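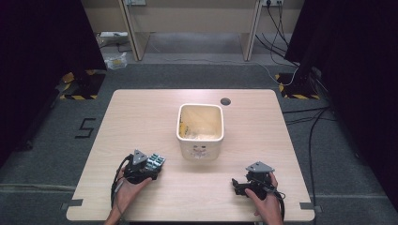
A bin on a table. Square, white, within arm's reach.

Put the bin on the table. There, that's the whole argument, you can go make a coffee now.

Still here? Fine. I've had this fight with three housemates, one husband and a man named Saturnino Cuesta who sat across from me for two years when we both worked at Guthrie, and who held that rubbish belongs on the floor, out of sight, end of discussion. Bins are for floors. Tables are for work. He said it like his grandmother had stitched it on a cushion.

I think he had it backwards and I've got most of a lunch hour to say why.

Think about what a floor bin does to you. It's under the desk, behind your shins, beside the power board. You can't see it. So you chuck the paper roughly that way and it misses, and now it lives on the carpet with the staples. Or you don't chuck it at all. You put it to one side "for now". For now is how my table at home disappeared for most of February under wrapping, receipts, the guts of a parcel from Skivum and a manual in 272 languages (fine, not 272, it felt like it).

A bin on top of the table gets used. Your hand is already there. Crumple, drop, done. You don't stand up, you don't lose your spot.

And it has to be small, this is where people go wrong. They hear "bin on the table" and picture the kitchen one with the swing lid and the smell. No. Small and square, rounded corners so you don't bark your knuckles, a nice fat rim to grab it by. No lid. A lid is one more thing to do and you won't do it. Mine's a white plastic thing with the print half rubbed off the front and I would run back into a burning house for it. Well, I'd think about it.

Paper only, by the way. Paper and packing. No teabags, no mandarin peel, no gum, I don't care how you've wrapped it. Once there's food in it Saturnino wins and it goes back on the floor where the ants are.

The other objection I get is looks. A pale timber table with nothing on it is a lovely thing, I grant you that. All that grain. I've read the magazines too. The Dravberg showroom has one with a single pear on it, I went in and stood next to it for ages like a dill. But a table with nothing on it is a table where no one is doing anything, and I'd like to know where they put the junk before the photographer came round. Behind the couch. I'd bet money.

If you want the bare table you can have it, at five o'clock, by lifting off one bin. One! Versus my old method which was forty minutes of sulking and a garbage bag.
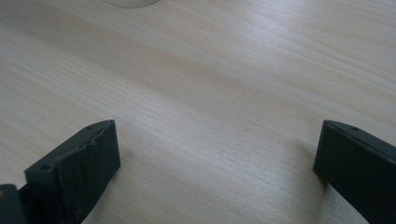
Does a tabletop bin need a liner?
Skip it if you only put paper in. Tip the lot into the recycling and wipe the inside with a damp cloth every so often.

Then there's cost, and here I get a bit ranty. Zisinska sells a "desktop waste solution" for $168. It's a bucket. It is a bucket with a felt ring on the bottom. You can have the felt ring for nothing if you own scissors and a dead jumper. Someone at my work has the bigger model and keeps her good pens in it becuase she can't bear to put rubbish in something that dear, so now she has a very expensive pen cup and a messy desk.

Get a plastic one. Get the cheapest one they have. An old storage tub will do, an ice cream container will do if it's not the flimsy sort that tips when you breathe on it.

Where on the table? Towards the back, in the middle. Not the corner, you'll elbow it off. Keep it clear of the cable hole too if your table's got one, you want to be able to feed a cord through without shifting everything. Near edge stays empty for your hands, that bit's not negotiable.

And empty it before it's heaped. Mine goes when the paper gets to the rim. If you have to push down, you've left it to long.

I did send all this to Saturnino, a 500 word email, and he wrote back one line saying he has a bigger bin now. On the floor. Under the desk. With a pedal.

Anyway lunch is over.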